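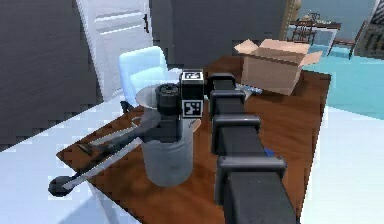 Notes on the Relocation of a Household Library

In July the contents of the library at Westelow were moved to the new address in Dorkutow. The collection then stood at 924 volumes, excluding periodicals and sheet music. Several readers of this blog have written to ask how the move was arranged, and the following account is offered in reply.

Preparation began with a review of the shelves. Duplicate copies were set aside, as were travel guides more than 20 years out of date and a set of encyclopedias that had not been opened within memory. Roughly 200 books left the collection in this way. Most were accepted by the secondhand shop on Murthy Street, which does not take textbooks or anything with a broken spine. The remainder went to paper recycling.

The books were packed in small cartons only. A large carton filled with hardcovers cannot be lifted safely by one person, and the carriers, Wurnov, decline to handle any that exceed their weight limit. Hardcovers were packed upright, as on a shelf. Paperbacks were laid flat. Oversized atlases traveled separately between sheets of cardboard. Each carton was marked on two sides with the shelf from which its contents had come, and a written list was kept in a notebook that remained with the author at all times.

This method had one weakness. The shelves in Dorkutow are narrower than those in Westelow, and a shelf label from the old house did not always correspond to anything useful in the new one. History, which had filled one wall, now had to be divided between the study and the upstairs landing. Any reader planning a similar move is advised to measure the new shelves first and to label cartons by destination.

Doorways should also be measured. The tall bookcase passed through with very little to spare, and only after its top molding had been removed.

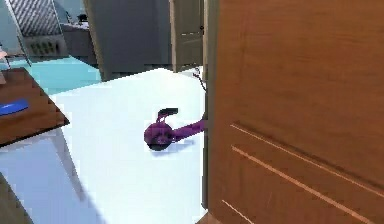
Wood-grain door, open, with raised molding.

Unpacking took seven evenings. Fiction was shelved by author, as before. Poetry has been given its own case for the first time, a change long intended and often postponed. The cookbooks are in the kitchen, against earlier advice published on this blog concerning steam and grease, and that advice is hereby withdrawn.

Two volumes remain unaccounted for: a field guide to mosses and the second part of a three-part history of canals. The notebook places both in a carton marked "Landing, lower left." That carton has been checked twice. A further search of the periodicals will be made before replacements are ordered.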